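Futwood Workshop

Home
Display Cases
Wall Shelves
Care and Repair
Contact

Pendale Flag and Medal Case

Updated 06/06/2023

If you have a folded flag sitting on a closet shelf, or a handful of service medals in a sock drawer where your grandfather left them, you are exactly the person we had in mind when we drew up the Pendale. So many families tell us they always meant to do something nice with these things and then the years went by. We understand completely (it was the same in our own houses!), and we hope this case makes it easy to get them out where the grandchildren can see them and start asking questions.

The Pendale is a walnut case with a real glass front. The upper part is a triangle sized for a burial flag that has been folded in the traditional way, and the lower part is a shallow drawer-height window for medals, ribbons, a name tag or a small photograph. It measures 30 inches across the base and weighs 7 pounds empty, so it will sit happily on a mantel or a sideboard, and there is a steel hanger on the back if you would like it on the wall.

Branislav Bednárik cut the very first one for his father-in-law, and he still picks out the boards. He is fussy about grain, and we have learned to let him be fussy. If you look along the front edge of your case you will see the lines run on around the corners, which takes a good deal more lumber than it should, but it does look lovely when the afternoon sun is on it.
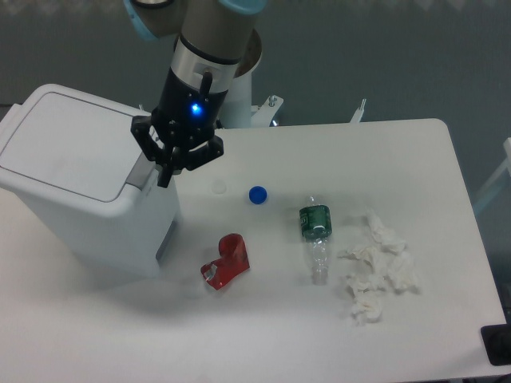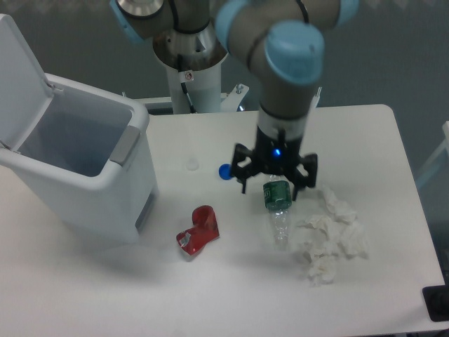
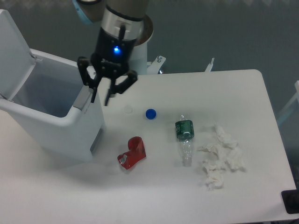

The backing board comes in navy, burgundy or oatmeal felt. Navy is the one most people choose for a flag, and oatmeal is kinder to older ribbons that have faded a bit. The board lifts out after you turn the brass catches, so you can pin everything while you are sitting comfortably at the kitchen table with a cup of coffee, move things about until you like them, and then slide it all back in. We include a packet of pins and a pair of cotton gloves. Please wear the gloves for anything with its original finish, as fingerprints have a way of showing up months later.

A word about folding. The case fits a standard 5 by 9 1/2 foot cotton flag. A nylon flag of that size folds thinner and will have a little room to spare, so ask us for the spacer block when you order and we will tuck one in at no charge. Smaller flags from the front porch tend to slump in the triangle, and for those we would point you to the Khan, our smaller case, with the same walnut and the same glass.

Engraving is done here in the shop on a brass plate with room for 2 lines of lettering. Name and branch of service on the first, years on the second, is how it is usually done, but we have engraved nicknames, ship names and one very sweet line about fishing. Do check the spelling with the rest of the family before you send it in — we engrave exactly what is on the form.

Specifications

Wood: American walnut, hand-rubbed oil finish
Front: glass, polished edges
Width at base: 30 inches
Weight: 7 pounds, empty
Felt: navy, burgundy or oatmeal
Included: pins, cotton gloves, wall hanger, screws
Engraved plate: optional, 2 lines

Ordering and delivery

Cases are made as the orders come in. If you need one for a ceremony, please tell us the date in the notes and we will do our very best, though October fills up quickly with people getting ready for Veterans Day. The case travels in a double carton with the glass packed separately, and the glass drops into its groove from the top.

Veterans' halls and town museums buying several cases can write to Kvido Hrubý, who looks after group orders and will gladly talk through mixed felts and matching plates. He also keeps the spare glass, so he is the one to ask if yours ever gets a crack in it.

Also in this range: Khan Small Flag Case, Vanix Document Frame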